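The orange bottle and other promises

Every few months somebody on our floor at Branis decides that the laundry room needs a better product. Last winter it was a powder that was going to save the gym towels. Before that we had a paste in a tub, which smelled like a dentist's office and is still on the top shelf if anyone wants it. In July the new hope showed up in an orange bottle, and by the following Tuesday I had been asked by four different people whether I'd tried it yet.

I hadn't. I was too busy reading the bottle, or trying to. I don't read Chinese, so I was left with the pictures, and the pictures are what I want to talk about.

Laundry packaging has leaned on the same trick for as long as I've been washing my own clothes. You show a sad piece of cloth, you show a happy piece of cloth, and you put something between them so the eye moves in the right direction. An arrow does the job nicely. We are supposed to fill in the rest ourselves, and most of us do, standing in a store with a basket over one arm. 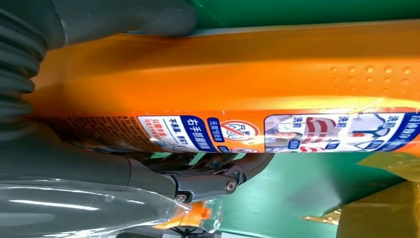 Berhanu Moges
Household column, the Brirkell Building Newsletter

The two little blue tags on the label say 洗前 and 洗后, before washing and after washing. I had those read to me by a neighbor, who then asked why I needed help with something the photos made so obvious. Fair enough. But consider what a before and after leaves out. Before what, exactly? A cold cycle with a capful? An overnight soak in half the bottle? Was it the same shirt? How old was the stain? A fresh coffee spill will come out with plain water and a bit of patience, and you could print that on a label with a red arrow too.

I'm also suspicious of any label this full. There's a block of tiny print at one end that I couldn't make out at all, then the big characters on dark blue, then the photos. In my experience the large type is what they want you to believe and the small type is what you need to know, and the small type always loses the fight for space. I would trade both photos for one line of instructions in letters I can read without my glasses.

The part I did approve of is the red circle with the slash through it. Somebody thought there was a thing you shouldn't do and gave it a symbol. Find out what it means before you pour. I have seen people in our laundry room treat warning symbols as decoration, and one of them (he knows who he is) turned a navy bathrobe the color of weak tea.

I'll say a word for the raised dots molded into the plastic as well. I don't know what they're meant to do. If they help with grip, good, I have dropped enough slick bottles on that tile floor. If they're only there to look nice, I can live with that.

Now for the question I keep getting, which is whether we should buy a case of it for the shared shelf. My answer is no, for the time being. We did this with the Bumau powder. Everybody chipped in, 200 scoops' worth arrived, and the towels came out exactly as gray as they went in. My grandmother, born in 1920, got grass stains out of four boys' trousers with a bar of soap and a brush, and she would have laughed at the lot of us.

If you want to change my mind, do a proper test. Take an old pillowcase you don't care about and cut it in 2. Stain both halves with the same stuff and let them sit for the same time. Wash one half with whatever you normally use and the other with the orange bottle, on the same setting, in separate loads. Mark them with a laundry pen so you can't fool yourself later. Then pin both to the corkboard by the dryers and let people look at them in daylight, because everything looks clean under that yellow bulb.

Mrs. Acuña has already offered a pillowcase and a jar of beet juice. Anyone who'd like to supply the other stains can leave a note in my mailbox. No motor oil, please. The drum on the left machine has only just recovered from the last time.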